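15 November 2021
Kraft paper moisture and wet-burst, batch 11

Conditioned the Jandis bags and the Akar bags side by side in the humidity cabinet at 80 percent RH. Pulled one of each every hour. Weighed, then cut a panel from the long side for burst. The Akar stock levels off early. Jandis is still gaining at the last pull, so the run was too short for it and the final figure is not an equilibrium value.
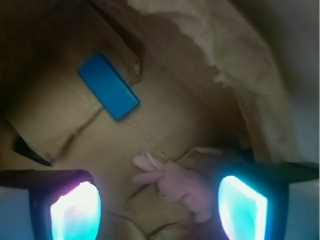
Brown paper bag, open, pink plush toy inside.

Burst on dry Jandis panels: mean 183 kPa. Conditioned panels are lower, with more scatter across the glue seam. Two panels slipped in the clamp and are struck from the sheet. Ekow Aryee thinks the clamp rubber is glazed. I cleaned it with alcohol and the next set held, but a new rubber is on order from Drivbridge anyway.
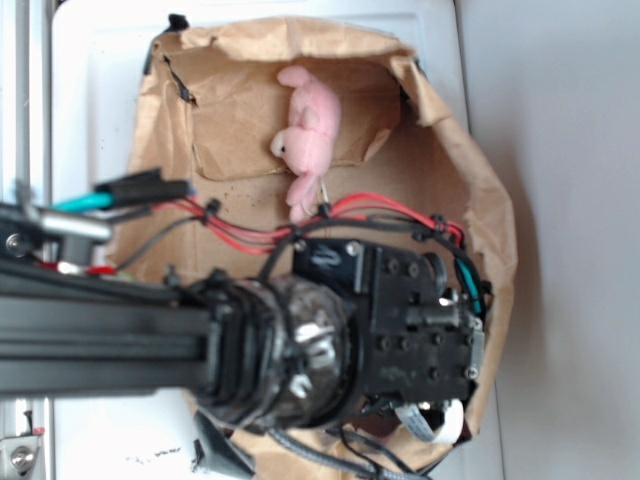
Folded samples go in a separate table. A crease across the test area drops the burst value even on dry stock, and the direction of the crease relative to the grain matters more than I had allowed for. Grain direction is not marked on the Akar panels, so those rows can't be used. Mark in pencil before cutting.

Balance drifted 49 mg over the afternoon. Re-zero between pulls.

To do: repeat Jandis overnight, ask Nnaji for the basis weight, move the January samples out of the damp cupboard.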